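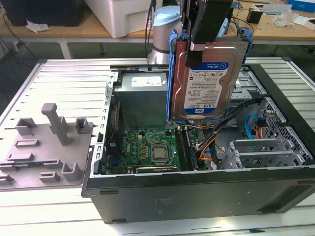

October, notebook, denominational survey work, P. Wei

9:40. Picked up the coding of the open-ended answers where Feng-yi left it. Item under review is Q10, "In your own words, what does your faith teach about transgender people?" The full file is 2,000 respondents, all self-identified Christians in the Wisau sample. Feng-yi's first pass used 8 codes. Code 4 ("love the person, unsure about the law") is taking far too much. It mixes people who support a nondiscrimination ordinance with reservations and people who oppose one but object to the tone of the debate. Those two groups answer the policy items differently, so the code is no use as a predictor.

10:25. Split code 4 into 4a (leans support) and 4b (leans oppose). Rule: assign on the open text only, do not look at the policy items first. Where the text gives no lean, send it to 8 (unclassifiable). Feng-yi would prefer a 4c. I don't want one yet; 8 is small and can carry it for now.

Text examples for the codebook:
"God made everybody and the city shouldn't be able to fire somebody over it" = 4a
"I pray for them but I don't want the bathrooms changed" = 4b
"It's between them and the Lord" = 8

The last one will be argued over. In the Geva interviews the same phrase came from people on both sides, which is the reason for putting it in 8.

11:50. Attendance variable. Weekly and "more than weekly" were merged in the Hung release and kept separate in ours. Any comparison with Hung has to use the merged version. Added a line to the variable notes. Also: Hung asks about "religious exemptions" in one question, we ask about businesses and clergy separately. Not comparable. Remove that row from the draft table.

1:30. Weighting. Evangelical respondents in the two rural counties are underrepresented after the cleaning step. Checked the script and the drop is ours: records with a blank denomination field were deleted before the follow-up item ("nondenominational") was read in. Order of steps reversed, records restored. Everything run before noon on the denomination breakdown should be redone, including the chart Feng-yi sent to Wivavik. Told her. She will ask them to hold the chart until the new one is in.

3:15. Draft wording for the summary, first attempt: "Most Christians support protections." Struck. The item asks about housing and employment only. Use "support protections in housing and employment" every time, no short form in headings either.

4:05. Second coder still needed for 4a/4b. Feng-yi takes the first batch blind, I take the second, then we swap. Agreement figure goes in the appendix whatever it is.

Open: Spanish-language answers not yet coded. Ask whether the translated text or the original goes to the coders. Codebook file needs a version number.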